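Prirley Neighbors List
Subject: Re: Re: Anybody got a slow-rising rye that works in a cool kitchen?
Date: 15 Sep 2025

Hello all,

I've been meaning to answer this since it came through, and then the tomatoes came in all at once and I lost most of a week to them, so please forgive me if you've already baked your loaf and moved on to something else.

> My rye keeps coming out like a paving brick. The kitchen
> is cool most of the day and the dough just sits there. I've
> tried more yeast and it tasted like beer. Is it the flour,
> or is it me? Recipes welcome, and so is sympathy.

You have my sympathy first of all! I made bricks for most of a winter. My guess is that it's neither you nor the flour, though I'd be curious which flour you have. I used the Golob dark rye for years and it drinks up water like nothing else, so if you're following a recipe written for a lighter flour, your dough may simply be thirsty. Mine should look wetter than feels decent. If I can shape it neatly with dry hands, I know I've gone wrong somewhere.

As for the cool kitchen, I'd leave the yeast alone and give it time. I mix mine after supper, cover the bowl with a plate, and go to bed. By morning it has usually woken up, and if it hasn't, I put it in the oven with only the light on and go do something else for 2 hours. My mother used to tuck hers under a quilt - I tried that once and spent the afternoon washing the quilt.

The other thing that helped me was using part rye and part bread flour. I know there are people on this list who feel strongly about an all-rye loaf, and I respect that, but for getting your confidence back a half-and-half dough is a kind friend. Add a spoonful of molasses, and caraway if your household will stand for it. Mine won't, so I put it in only when I'm baking to give away.

Please don't cut it while it's warm. I know, I know. Rye wants to sit until the next day, wrapped in a towel, and the gummy middle everyone complains about is often just impatience. I have been very impatient in my time.

I wrote a longer piece on this for the Jornov bread pages back in April, and I'll paste the top of it below for whoever wants to go and find the rest. It has the full amounts in it, and a long stretch on looking after a starter.

Rye for Cool Kitchens

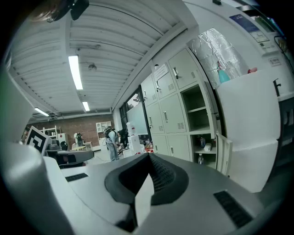

23 min read

A rye dough keeps its own hours, and the cook who has a cold kitchen is better off than she thinks. Slow dough has more flavor. Start the evening before, use water that feels just warm on your wrist, and pick a bowl with plenty of room in it. I like a heavy one, as it holds on to whatever warmth there is.

(and on it goes from there - I never did learn to be brief)

Do write back and tell us how the next one comes out, even if it's another brick. Bricks make very good crumbs for meatloaf.

Warmly, from the drafty end of Prirley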